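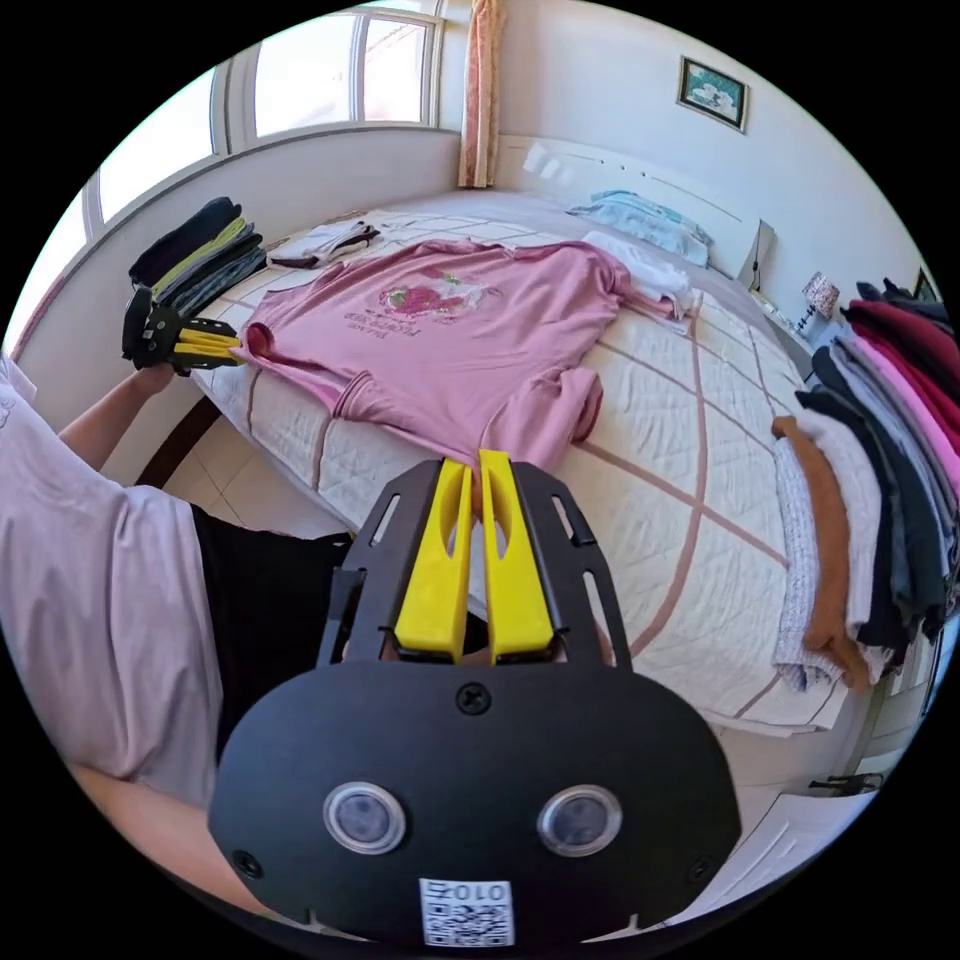 Photo: Hudeck household, Pridumholm

Folders wanted! Paid laundry folding sessions in Pridumholm

Do you fold your T-shirts in thirds? In half and half again? Do you roll them like little sausages and stand them up in the drawer? I'd love to hear from you, because I'm looking for people to come and fold clothes with me, and yes, I really will pay you for it.

I run the home tasks side of a small project called Grurkonier, and we're putting together a big collection of the ways people deal with clean washing. I've been at it long enough now to have strong feelings about fitted sheets (against) and to know that no two people in the same house fold a T-shirt the same way. My mum and my aunt learned from the same woman in the same kitchen and they still can't agree on what to do with the sleeves.

So far we've had 71 people through, which is lovely, but they've mostly been friends of friends and an awful lot of them are in their twenties. I need more of everybody else. Parents who fold at top speed while shouting up the stairs, people who've worked in shops or hotels, people who only took up folding when they moved out last month. Being bad at it is completely fine, by the way! One of my favourite sessions was with somebody who'd never folded a shirt in their life and invented a method on the spot that I now use for my pyjamas.

What you'd be doing

You come to one of our two places, either the upstairs bedroom at the Hudeck house or the flat on Okonkwo Road, and I'll have a pile of clean clothes waiting. You work on the bed, one thing at a time. Spread it out, smooth it down, fold it however you'd normally fold it, and add it to your stack. At the Hudeck house the stack tends to end up on the window sill, which is just the right height if you're standing by the bed and saves you walking back and forth (the bed is a big one, and I've done my share of laps).

The clothes are mostly ordinary ones: T-shirts, shorts, jumpers, leggings, a few children's bits. There's a pink T-shirt with a sort of strawberry design on the front that everyone seems to get fond of. If you've got strong opinions about whether the picture should end up on the outside, so you can tell which shirt it is in the drawer, you're exactly who I'm after.

You'll be folding with a pair of hand-held grippers, one for each hand, with yellow fingers that open and close when you squeeze. They feel a bit like using salad tongs for the first ten minutes and then you stop noticing. I'll show you how they work and you'll get a practice pile before we start properly. Sleeves are the fiddly part. Everyone grumbles about sleeves.

A session lasts 2 hours including a proper tea break. You can do one session or come back for more, and plenty of people do come back.

Who I'm looking for

You need to be 18 or over and able to get yourself to Pridumholm. You should be comfortable standing and leaning over a bed for a good stretch of time. If your back doesn't love that, tell me when you write, as the flat has a table we can use and I can split your session into shorter goes.

No experience needed, and you don't have to be tidy at home. I won't be checking your airing cupboard.

Wear something comfy. Short sleeves are best, or sleeves that push up and stay up, and please leave bracelets and big watches at home. Shorts are very sensible in summer, the bedroom gets all the sun through that window and it can be toasty by mid-afternoon. Shoes come off at the Hudeck house, so bring socks or slippers if tiled floors make your toes cold.

What you get

It's a flat fee for each session, paid by bank transfer within the week, and I'll send you the current rate with the information sheet so you can decide before you commit to anything. Bus fare is on top if you keep your ticket. Tea, squash and biscuits are included, and I'll happily get in something gluten-free or dairy-free if you let me know beforehand.

The sessions are recorded for the project. What we keep is the folding: your hands and arms, the clothes, the bed, and sometimes a bit more of you if you're leaning across. We don't attach your name to any of it. The information sheet goes through all this in plain words and there's a form to sign on the day. If you change your mind halfway through a pile, you stop, and you're still paid for the session.

When

Sessions start again in January and I've got morning slots at 10am and afternoon slots at 1.30pm. We're hoping to fill 264 of them across the two places, so there's plenty of room and you don't need to panic if the first few weeks are awkward for you. Mornings go first, they always do.

How to apply

Send me a message through the contact form on the Grurkonier page with "Folding" as the subject. Tell me a bit about yourself, which place is easier for you, whether you'd like mornings or afternoons, and how you fold a T-shirt. A couple of lines will do, although I've had a full page with diagrams and I enjoyed every bit of it.

I read all the messages myself and I'll get back to you within a week. If you've got a friend or a sister who'd like to come along too, put them in the same message and I'll try to book you back to back so you can share a lift.

Oh, and if you know a good way to fold a hooded towel, please put that in as well. I'm stuck.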